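Wornska Building, second floor: monthly safety checklist with comments

Date of walk: Mar 11, 2019
Done by: Endang Rondonuwu
Together with: Kane Hollis (first half only, he had a phone call)
Copy to: Sneha Sisodia, Murray Pryor

Marks used: OK, REPAIR, REPEAT (was also on the last list), NOT CHECKED.

1. Exits and corridors

1.1 Main stair door closes by itself. OK
1.2 Back stair door closes by itself. REPAIR
Comment: The door stops before the last bit and stays open by the width of a hand. Kane adjusted the closer and it was better, but I would like Hamex to look at it. It is a fire door and it must close fully each time.
1.3 Corridor is free of stored things. REPEAT
Comment: The cardboard from the Görtz delivery is still beside the elevator. I wrote the same in the last list. Please, who ordered it should also take it down.
1.4 Exit signs are lit. OK
1.5 Emergency lights, test button held for the full time. OK, except the one near the kitchen, which became weak before the end. New battery is needed.

2. Fire equipment

2.1 Extinguishers are on their hooks and the pin is in. OK
2.2 Inspection tags are in date. REPAIR
Comment: Extinguisher with tag number 105 has a tag I cannot read, the ink is gone. The pressure needle is in the green part. I do not want to guess the date, so I ask for a new inspection.
2.3 Fire blanket in the kitchen. OK
2.4 Nothing hangs from sprinkler pipes. OK
Comment: The paper decorations are removed, thank you.

3. Work rooms

3.1 Floor is dry and without loose cables where people walk. OK
3.2 Liquids are kept in closed containers when not in use. OK
3.3 Every bottle has a label with the content and the name of the person. REPAIR
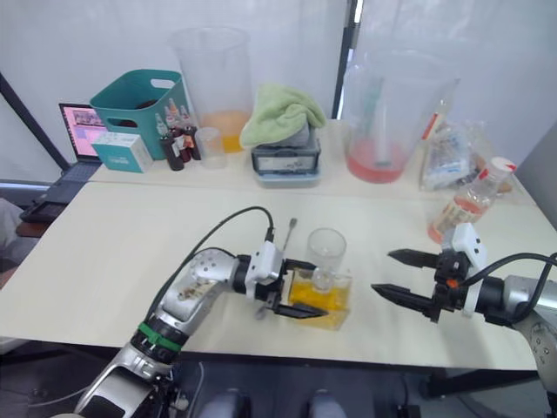

Comment: The rule about labels is also for water and for colored water. A person who comes in the evening does not know what was poured in the morning. Shayne Harawira has printed new labels and they are in the top drawer by the door. Please use the pen that does not wash off.
3.4 Broken glass box is present and not full. OK
3.5 Eye wash bottle is in date. OK
3.6 Heavy things are stored below shoulder height. REPEAT
Comment: Two boxes are again on top of the tall cabinet. I am not tall and I cannot take them down safely, so I left them.

4. Electrical

4.1 No extension cord is plugged into another extension cord. REPAIR
Comment: I found it in the meeting room, under the carpet edge, which makes it worse. I unplugged it. If the projector is not working, this is why.
4.2 Load on the kitchen power strip. REPAIR
Comment: The Skosar kettle and the toaster are on one strip. The strip has its limit printed as 3,000 watts and the two together are 200 over it. Please move the kettle to the wall outlet.
4.3 Electrical panel can be reached. OK

5. Kitchen and shared tables

5.1 Refrigerator temperature. OK
5.2 Sharp and long tools are put away after use. OK
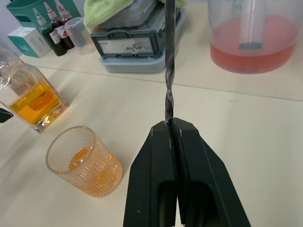
5.3 Table edges and joints have no splinters and no raised parts. OK
5.4 Trash is emptied and lid closes. OK
5.5 First aid box is complete. REPAIR
Comment: Missing are the small bandages and the burn gel. Murray, the order form from last time can be used again, only change the quantity. The scissors are back.

6. Not checked this time

6.1 Roof access door. I did not get the key.
6.2 Storage room behind the elevator. It was locked and Sneha was not in the building.

7. Costs from the last list

The invoice from Hamex for the door closers came to 1,032 dollars. Sneha has it for approval. The back stair door was part of this work, so I think the new visit should be without charge, but please ask them before they come.

If something in this list is wrong or already repaired, write it beside the line and put your initials. The paper copy is on the board next to the main stair.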